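The table had to be clear by four, and Bonifacio Ibarra had been told so twice. It was a white table, long enough for two people to work side by side, and it belonged to the packing room at Vernine. On Friday it would go to the Irkton building with everything else.

He had left the paper for last.
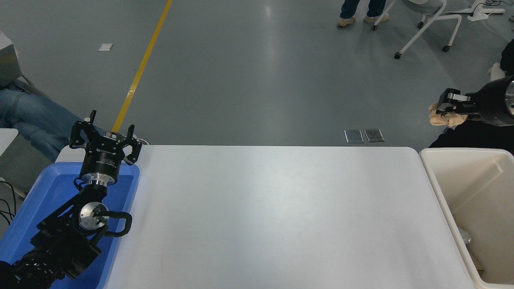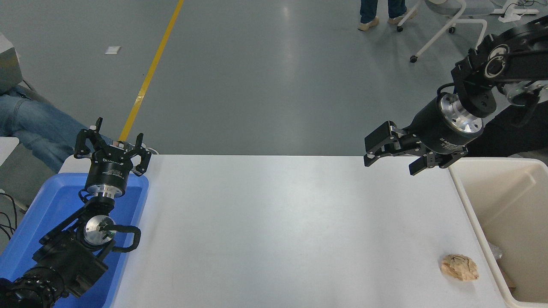
A white table, tan paper, and the cream-colored bin next to it.

Rocío Echevarría wanted to know if he had checked the paper before he crumpled it. Her brother's address was on one of those sheets, she said, and she needed it back before anything went in the bin.

"Which sheet?" Bonifacio asked.

"A tan one."

"They're all tan."

She came in from the hall with her coat on. She had written the address in pencil back in June, when the phone was dead and the only thing within reach was packing paper. Then she had folded the sheet and put it on the shelf over the sink. She had meant to copy it out. The shelf had been taken down that morning, and whatever was on it had come to this room in a carton.

"I emptied that carton," Bonifacio said. "I used some of it on the Gallardo order."

"The cups?"

"The cups and the two pitchers. 33 boxes."

"Are they still here?"

"They're by the door. The truck comes at four."

Rocío took off her coat and hung it on the doorknob. It was a little after two. She looked at the boxes, which were stacked by number and taped along both seams. He had done a good job with the tape.

"We can't open all of those," he said.

"No."

"I could tell you which ones I did after lunch. The carton was after lunch."

He got the list from the windowsill. The after-lunch boxes began at 18. They carried the first one over and cut it open, and Rocío unwrapped the cups while Bonifacio smoothed each sheet with the side of his hand. Then they wrapped the cups again and taped the box shut. Neither of them talked much. The paper was stiff, and it did not like being used twice.

In the fourth box there was pencil on a sheet, but it was a sum in Bonifacio's own handwriting. He had been working out postage.

"You got that wrong," Rocío said.

"I know. I fixed it later."

They found the address in box 30. It was wrapped around the handle of a pitcher, and a corner had torn, but the street was there, and the number, 248, and the name of the town. Rocío read it out loud once. She had remembered the street wrong all this time. She had sent a card to it in the summer and had thought he just didn't want to answer.

Bonifacio gave her a new sheet for the pitcher. She folded the old one in half, then in half again, and put it in the inside pocket of her coat.

"Do you want an envelope?" he said. "There are some in the Parska drawer."

"I have to buy a stamp anyway."

He taped the box and wrote the number on it again, darker than before. The truck was early. They could hear it backing up to the door, and Rocío went to hold it open.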